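Clodeck packing room – progress report for the Söderlund small workplaces grant
February 2025
Prepared by Bendik Dalen

Hi all,

You asked for something readable this time instead of the spreadsheet, so I've written it the way I'd tell it to you over the phone. The spreadsheet is still attached if you want it. Most of you know the outline: we pack gifts, mainly soft toys and small boxed things, and a good part of what we send out goes with a cloth wrap tied at the neck with thread. The grant pays for us to find out how much of that wrapping a machine can take on, and what happens to the jobs of the people who do it now.

Where we're up to

We've recorded 3756 wraps with the hand-held grippers since June. The target in the agreement was 4000 by the end of the next quarter, so we're in good shape, and I'd sooner slow down a bit now and get better ones. The early recordings are mostly one person doing one size of cloth very fast (me, I'm afraid), and the Clotent people who train the arm have told us kindly that they've seen plenty of that. What they want now is different hands, different cloths and a table with things on it, the way our tables look on a normal day.

So that's what the last six weeks have been. We stopped clearing the bench before each run. If there's stock on it, it stays. The cloths with the pinked edges have gone into the mix too, and they're a fair bit harder than the hemmed ones. The weave is soft, the zigzag edge doesn't give you much to line up by eye, and if you pinch too low you lose the nice ruffle at the top. Getting the thread around the neck while the jaws hold it is the whole job, really. Once that's done, anybody can fluff out the top.

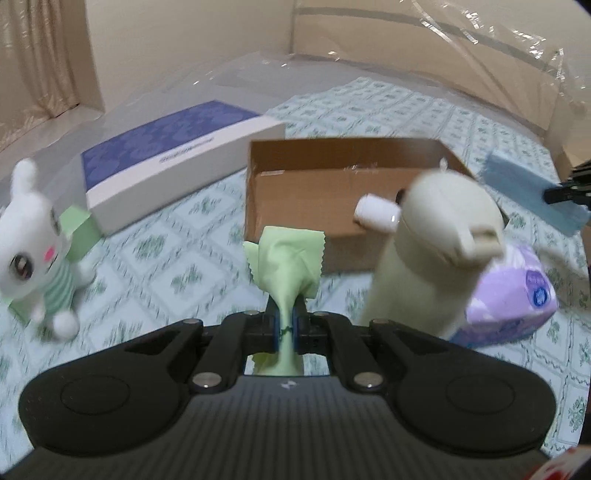 Oluwatosin Amadi read a draft of this and wants it on the record that the thread is the part she'd be happiest to hand over, that her thumbs have been sore every December for years, and that she'd still like to pick the cloth colours herself, thank you very much. She also asked me to put in that the gripper gets heavy after the first half hour, whatever the brochure says about it.

Both fair. On the weight, we've cut the recording turns to 30 minutes and people swap after that. I had them at an hour to begin with, and I should have asked sooner. On the colours, the plan has always been that a person chooses the cloth and sets out the order and the arm does the gather and the tie. I hadn't said so clearly enough to the team, though, and there'd been a rumour going about that the arm would be doing the lot. We had a proper sit-down over it with a cake, and I think it cleared the air. I've since written it up on one page and it's pinned beside the roster.

What the arm can do so far

The Kakar arm came in on loan before Christmas and lives in the back corner behind a rail. It now does the gather on a plain square cloth pretty reliably. The tie is another story. In the January trial we gave it 201 wraps from start to finish and it finished more than half without somebody stepping in, which I was pleased with and the team was polite about. The ones it missed were nearly all on the thread: it loops it too high, or pulls before the cloth is properly bunched, and the whole thing opens up like a flower. Very pretty, can't be posted.

It's also slow. Oluwatosin can do four in the time it takes to do one. I don't mind slow at this stage, and I'd ask you not to mind either. It could be working through the plain orders while the rest of us are at lunch and it would still be a help in the busy season. Pinked cloths haven't been tried on it yet. I'd like a lot more recordings of those first.

What it's changed for people

This is the bit I know you care about, so I'll give you the good and the not so good.

Nobody's hours have been cut and that stays the case for the life of the grant, as agreed. Recording counts as paid packing time, at the same rate. Two of the packers have taken to it and now check other people's recordings, marking the ones where the tie slipped or the cloth went out of view. They're good at it – they know a bad wrap before I do – and I'd like to make it a proper role with a bit more money attached. I'll send a costing for that separately.

The not so good: a couple of our longest-serving people don't want to record at all. One told me it felt like being asked to train her own replacement, and I didn't have a quick answer to that. She's packing as usual and I haven't pushed. I'd rather have fewer recordings than have her feel cornered. The other change I didn't expect is that the room's gone quieter. You have to concentrate with the grippers, so there's less chat across the benches, and people miss it. We've moved recording to mornings only and left the afternoons alone, and that seems to be helping.

Money

We're a little under on equipment, with the Kakar loan costing us only the freight and the floor fixings. We're over on wages, mostly because I'd forgotten that swapping more often means more people trained up. I'd like to move the equipment underspend across to cover it. If you need a form for that, send it over and I'll fill it in this week.

Still to do

Record more pinked cloths, with as many different pairs of hands as are willing.
Try thicker thread, which the packers think will behave better (I suspect they're right).
Run the full trial again once Clotent have sent the next version.
Get the rail moved back a bit so the trolley can get past. It's been driving everyone mad.
Sort out some sort of bench rest for the gripper so it isn't all on the wrist.

If anyone wants to visit, mornings are best, and please try a few wraps yourselves while you're in. Oluwatosin has offered to mark them.

Bendik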